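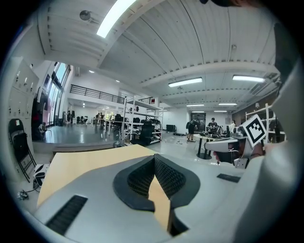
Euan Halliday looks after the software that sits between a hand-held gripper and a trained policy. At Lerar that covers a lot of ground: clock alignment, pose tracking, filtering, the replay tool, and the controller that eventually runs the result on an arm. Aurora Amaral joined him in May to take over the tracking part, and the two now share responsibility for a code base they call Quiroga. We spoke with both of them about what happens to a demonstration after the person holding the gripper puts it down.

Halliday's first point was about time.

"Most of the bugs people bring me as learning problems are clock problems," he said. "The image has one time stamp, the inertial data has another, and the gripper width has a third. If you treat those as the same clock, the policy learns to close the jaws a little early or a little late. The loss curve looks fine. Then you run it and it pinches air."

Quiroga handles this in a separate pass before anything else is computed. Each stream is resampled onto the inertial clock, and the offset between streams is estimated per recording. An earlier version stored one offset per device in a configuration file. Halliday removed that file.

"The offset was stable until a firmware update, and then it was stable at a different value," he said. "We had two months of recordings with the old number applied. They were recoverable, but it took Aurora a good part of her first weeks here to recover them."

Amaral described the work as mostly bookkeeping. The raw files had been kept, so the fix was to rerun the pass and compare. She wrote a check that plots hand speed from the inertial data against apparent motion in the image and looks for the shift that lines them up best. If the peak is weak, the recording is flagged and a person looks at it. The threshold for "weak" is still set by hand.

On pose tracking, the two of them disagree in a friendly way. The pipeline runs visual-inertial odometry against a map of the room built beforehand. Halliday would like the map to be as large as possible. Amaral prefers small maps, rebuilt often.

"A big room has a lot of structure far away," she said. "Lights, railings, window frames. Those features are good for rotation and poor for translation. When someone is working over a table, what you need is the translation, to a few millimeters, and the far features do almost nothing for you there. A plain tabletop doesn't help much either. It has very little texture."

Halliday's answer was that the far features are what bring the tracker back after the near view is blocked by a hand or an object. "You need both. What I object to is throwing away the part that lets you relocalize."

The current compromise weights each feature by its depth and keeps the larger map only for recovery. When tracking is lost, the system searches the full map, accepts a match, and then goes back to the local one. Segments on either side of a loss are joined only if the recovered pose agrees with the inertial estimate. If it does not agree, the recording is cut in two and both halves are kept as separate pieces.

Two-handed tasks add another requirement. Each gripper is tracked on its own, and each track can drift in its own direction, so the distance between the hands has to be constrained in some other way. Quiroga uses square fiducial markers for this. When one gripper's camera sees the marker on the other, the detection gives a direct measurement of the relative pose, and that measurement is added to the optimization as a constraint between the two trajectories.

"People assume the marker is doing the tracking," Amaral said. "It is visible for part of a recording and gone for the rest. Hands cross, the marker tilts away, it leaves the view. What it gives you is a set of moments when you know how the two tools relate. The optimizer spreads that information out over the time between them."

The marker detections bring problems of their own. A small square seen nearly face on has two pose solutions that fit the corners almost equally well, and the detector can jump from one to the other between images. Amaral's code keeps both candidates for each detection and lets the optimizer choose, with the inertial data as the deciding vote. Before that change, the relative orientation would flip for a few images at a time, and the flips passed straight into the training set.

"You could see it in replay," Halliday said. "The left arm would twitch for no reason. Everyone blamed the controller."

The replay tool is the part of the system he seems to care about most. It takes a processed recording and runs it through the kinematics of a particular arm without any learning involved. The tool reports joint limits, speed limits, self-collision, and how close the path comes to a singularity. A recording that fails on one arm may be fine on another, and the result is stored per arm.

"A human wrist does things a six-axis arm cannot do at that speed," he said. "If you train on those motions you are asking the policy to imitate something the hardware will refuse. I would like to know that before training."

A batch at Hestden, where the group does much of its table work, is 500 recordings. Halliday said the filter once removed so many from a single batch that they suspected a bug. The cause was the assumed position of the arm base, which had been entered with two axes swapped. The tool now searches over base positions and reports the one that keeps the most recordings, with a warning if the configured position is far from it.

Latency is handled on the robot side. The policy receives images, predicts a short run of future poses, and sends them to a controller. By the time the first pose arrives, it already refers to the past. The controller measures the delay of each stage, drops the poses that are out of date, and blends the rest into the motion already under way. Amaral said the gripper and the arm need separate compensation, and that this was missed at first.

"The arm was corrected and the jaws were not," she said. "So it would get to the right place at the right time with the jaws still open. We keep a number for each now, and we measure them again whenever somebody changes a driver."

The policy predicts at 20 hertz. The low-level loop on the arm runs much faster and interpolates between those poses. Halliday has resisted requests to raise the policy rate. In his view the higher rate adds computing load and very little else for the tasks they run, and it makes the blending step more sensitive to noise in each prediction.

Asked about planning, he said that there is less of it than visitors expect. A conventional planner moves the arm to its start position and takes it home again. Between those two moves the learned policy has control, inside a box of allowed positions and a limit on speed. If a commanded pose falls outside the box, it is projected back to the surface and the event is logged. After 8 such events in a row the run stops.

"It is a crude rule," Halliday said. "It stops some runs that would have finished. I can live with that."

The tooling that holds all of this together is less settled. Processing used to be a chain of scripts started by hand, and each script wrote its output over the previous version. Quiroga now records the code version and settings for every step, and an output with no such record cannot be used for training. There was some resistance to this. The Livport team, which shares the code, kept its own scripts for a while and moved over after a comparison between the two sites could not be reproduced.

The next item on Amaral's list is an uncertainty estimate for each pose. The optimizer already computes one internally and discards it. She wants it written out with the trajectory so that training can give less weight to stretches where the tracker was guessing. A first trial on 2000 recordings is set up, and she does not expect a large effect on easy tasks.

Halliday is working on moving the synchronization check onto the recording machine, so that a bad offset shows up while the operators are still at the table. At present it runs overnight. He has a version that finishes within a minute of the recording ending, and it still uses too much memory to run beside the capture process. He plans to split the image decoding into a process of its own and measure again.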